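Grutlow puts its kitchen rules for two-armed robots on one page

I've been bugging the folks at Grutlow for months to write down how they run their two-armed setups around home appliances, and they finally did it!

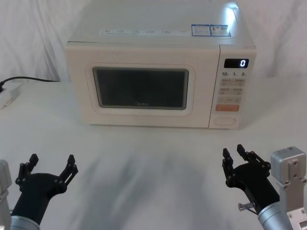

The new rules went live on 4 December 2021, and they fit on a single page, which made me very happy (the draft I saw in November had 21 pages and I gave up around lunch). Yurani Giraldo did most of the cutting. She told me her test was simple: if a new operator couldn't repeat a rule back after reading it once, it got rewritten or tossed.

So what's in it? The big one is that both arms start every run with the grippers open and well back from the appliance. An operator has to say "clear" out loud before anything moves. Arm speed is capped at 60 percent near a door or a button, and people stay 80 centimeters outside the reach of either arm while the power is on. Cords get routed behind the appliance or off to the side, never across the space where the arms work.

Microwaves get their own paragraph. The door gets opened and checked before each session, and no run may press start on an empty oven. If a test needs the start button, there has to be a cup of water inside – Prakash Nambiar pushed hard for that line, and I'm with him. I've seen what running one empty can do to the inside, and it's not pretty.

There's some grumbling, of course. Mārtiņš Strazds over at Urrego likes the page but thinks the speed cap is too low for door work, where a slow pull tends to drag the whole appliance forward. He wants an exception for latches. Yurani says she'll look at his numbers when he sends them.

For now the rules cover Grutlow's own 2 sites. Urrego is trying them out on one bench, and Nelly Valderrama is collecting comments through the end of the month. I've already sent her mine – mostly about the cords!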